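Residency Diary, Udholm House
May, second week

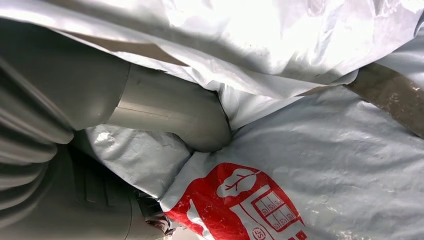

The morning was given to the correspondence of the Flallirthorpe parish library, which reached this house in the spring and has now been assigned to the reading room for sorting. The letters cover the years in which the library lent books by post to outlying farms, and they are in better order than the transfer note had led us to expect. Each bundle is tied by season, with the borrower's name on the outer sheet and the date of return below it. It was decided to keep that arrangement and to number the bundles as they stand. The question of wrapping was also raised. Glossy plastic packaging, whether white or silver-grey, creases and shines under the lamps and is unsuitable for long storage, and the paper wrappers already in stock will be used for all items from this collection. The order for more of them was signed before lunch.

Numbering began at ten and continued until the light moved off the north table. The first box yielded 175 letters, most of a single page, and 2 printed catalogs of the books then available. The catalogs are of particular interest. The earlier one has been marked in pencil by a borrower who evidently read a great many sea stories and disapproved of nearly all of them. "Too much weather" appears beside one title and "see previous" beside the next three. These remarks will be recorded in the finding aid in full.

In the afternoon the Alletti reading desk was returned from repair. The slope now holds at both settings and the brass stop has been replaced. The bill was within the amount allowed. It should be noted that the left drawer still sticks, and that this was not part of the work requested.

A letter arrived from the Baysal Foundation with respect to the autumn exhibition. The foundation is prepared to lend its lending-library bookplates on condition that the cases can be locked and the blinds kept down until noon. Both conditions can be met. The foundation further asks that the wall text be limited to 200 words. The present draft is a good deal longer — it includes the whole history of the postal rate, which the writer of this diary was sorry to lose but has now struck out.

Two farm letters were read closely before closing. In the first, a borrower apologizes for the late return of a book on beekeeping and explains that the road had been under water since the start of the month. She encloses the fine in stamps. In the second, the librarian sends the stamps back and advises her to keep the book until the road is dry. A third letter, which might have told us when the road reopened, is missing from the bundle. It may have been placed with the following season, and the next box will be checked for it.

The reading room was closed at half past five. The humidity reading was slightly above the usual figure and the window on the stair side was found open on its latch. It has been shut. Tomorrow: the second box, the drawer, and a reply to the foundation — the reply first, if the post is to be caught.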